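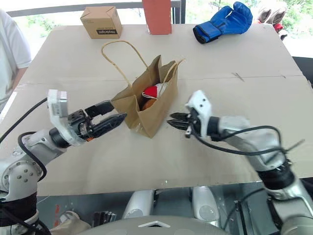

Kovari Publishes Results of Two-Arm Gripper Comparison on Paper Bag Handling

WUTTHORPE, Monday, August 4, 2025 - Kovari, which tests end effectors for packing and order-picking equipment, today released the results of a bench comparison of two parallel-jaw finger sets on a two-arm robot. The report covers 407 trials with upright paper shopping bags, a load that gives many packing cells trouble.

The two finger sets were the Flunex ribbed finger and the Costache flat pad. Both were fitted to the same gripper bodies and driven by the same arm controllers, with no change to firmware between sets. Grip force, closing speed and approach angle were held fixed within each block of trials. Finger sets were swapped between the left and right wrists halfway through each block to separate the effect of the finger from the effect of the arm.

Each trial began with the bag standing on a cardboard-covered table, one gripper on either side, fingers open. The arms were then commanded to close on the bag, lift it, hold it and set it down. Bags carried mixed goods, including boxing gloves and small cartons, and were reused until a handle or side seam failed. Crumpled bags were kept in the test on purpose.

"A new bag with square sides is easy for almost any finger," said Delia Bucur, test lead at Kovari. "By the tenth lift the sides have folded in and the mouth has moved. We wanted to know which finger still finds enough paper to hold at that point."

The Flunex finger completed more lifts on creased bags and slipped less when the load sat to one side. It also marked the paper more heavily and accounted for most of the torn sides. The Costache pad left cleaner bags and did better on handle grasps, where the ribbed surface tended to catch on the twisted paper cord and fail to let go. On new bags the two sets performed nearly the same.

Kovari logged 19 trials as invalid. Most of these were stopped when a forearm cable loop came too close to a bag handle. The cable routing was changed in May and the affected block was run again. Invalid trials are listed in the report but are not part of the 407.

Wrist sensor data was recorded on both arms throughout. Bucur said the readings were most useful just before contact, when a leaning bag could put one finger against the paper well ahead of the other. In the current setup the controller does not correct for this. A second round of 400 trials will add a simple contact check that pauses the first arm until the second has also touched the bag.

The second round will use the same table and finger sets, along with a softer version of the Costache pad. Grip force will be varied in steps, and loads will be weighed before each lift.

The full report, with trial logs and finger drawings, can be requested from the Kovari test office in Wutthorpe. Wrist sensor recordings are supplied separately owing to file size.

Media contact:
Delia Bucur
Test Lead, Kovari
Wutthorpe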